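Setting up your first Kestari night

I run mine at the kitchen table, and I've lost to the swamp lord more often than I'd like, so trust me on the order!

1. Shuffle the Zanel deck and deal five cards to each player.

2. Put the Boreson figure on the crypt tile, facing the gate (I forget this one constantly).
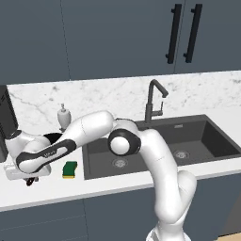 3. Give each hero 14 health and two torches. Keep the spare torches in the box lid.

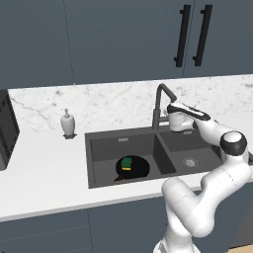

Image credit: Coppens

4. Read paragraph 657 out loud, slowly, with the lights down if your group likes that sort of thing. Mine does!

Note: skip the curse cards for your first game.

Caution: don't peek at the back of the crypt tile. It spoils the ending, and you can't unsee it.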